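Ticket 752: Trail counter at Prurnau Forest reports too many hikers
Opened by: Magdolna Csizmadia
Status: Closed, grudgingly

Problem
The Kelemen counter at the north trailhead logged 207 visitors before sunrise. We are a forestry education site with one picnic table.

Step 1. Restarted the counter. It came back with the same 207 and, I felt, some pride.

Step 2. Swapped the battery and checked the clock, which was set to June. Corrected it to 11/15/19. Overnight count dropped to 72, still a lively crowd for a locked gate. 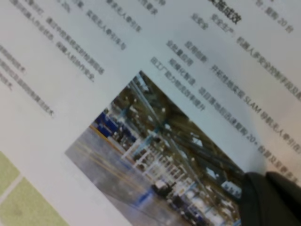 Step 3. Raili Sjöberg walked out and found a hemlock branch waving at the sensor. Pruned it. Count went to zero and stayed there until the school group came through.

Resolution
Sensitivity lowered one notch. Please strike the overnight numbers from the grant report, however good they look.

Reply from Achilleas Kontogiannis: Struck. I had already told the county.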